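Home | About | Sessions | Talks and Notes | Contact
Print this page | E-mail this page

Keeping Quiet on Purpose: notes for my evening talk at the Ferker Center

(These are my speaking notes, tidied up a bit for those of you who asked. I wander off them all the time, so if you were there and remember something different, trust your memory.)

Start with the chairs. Ask people to notice how they sat down. Did you look for the wall? The aisle? I always take the aisle, and I've been doing this work for years — so much for being at ease in groups!

Then wait. Count slowly to 80 in my head and say nothing. It will feel like forever. Let them giggle, somebody always does.

OK, so what was that like? Take a few answers, don't comment on them. Most people say they figured I'd lost my place. A few say they started planning dinner. Somebody usually says they got a little angry with me, and I love that one, because that's the person who can tell us the most about silence in the counseling room.

When I trained at Sitompul I was terrified of pauses. I'd listen back to my practice tapes and hear myself jumping in every time the other person took a breath. My supervisor marked one of them up for me in red pen and there were more red marks than words. She wrote at the bottom, "Who were you helping?" I was so mad. I kept that sheet, though, and it's still in my desk.

Slow down here. Drink some water.

I think of 3 kinds of quiet, and I'd like people to leave with at least a feel for them. There's the quiet where somebody is working. Their eyes go off to the side, they're chewing on something, and all I have to do is stay put. There's the quiet where somebody is stuck and would really like a hand — the shoulders come up, they look at me, they look at the clock. And there's the quiet that's a closed door, and I don't go rattling the handle on that one.

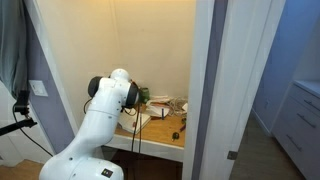

I get them mixed up, by the way. Tell the story of the client who went silent for most of a session (details changed, as always). I was sure he was hating every minute. I said so, very gently, and he told me it was the first time all week no one had wanted anything from him. I'd walked right into the middle of it with my big boots on.

If time is short, skip to the exercise.

Exercise: pairs. One person talks about a place they liked as a kid. The other listens, and when the talking stops, takes three full breaths before saying a word. Then swap. Walk around the room but don't hover. I hover. Don't hover.

Afterward ask the talkers first. Did you say more than you meant to? Did the second thing you said surprise you? Then ask the listeners what they were holding back. It's nearly always advice, and it's nearly always pretty good advice, too. You can still give it later if it's wanted.

Questions. Somebody will ask about phone sessions. Yes, silence is harder there, and I say out loud, "I'm still here, take your time." Somebody will ask about teenagers. Same thing, and let them fiddle with something.

Remind people that the Hirus listening circle starts up again in February, at 7 in the evening, with tea. Handouts are on the table by the door. Please stack your chair if you're able to.

Print this page | E-mail this page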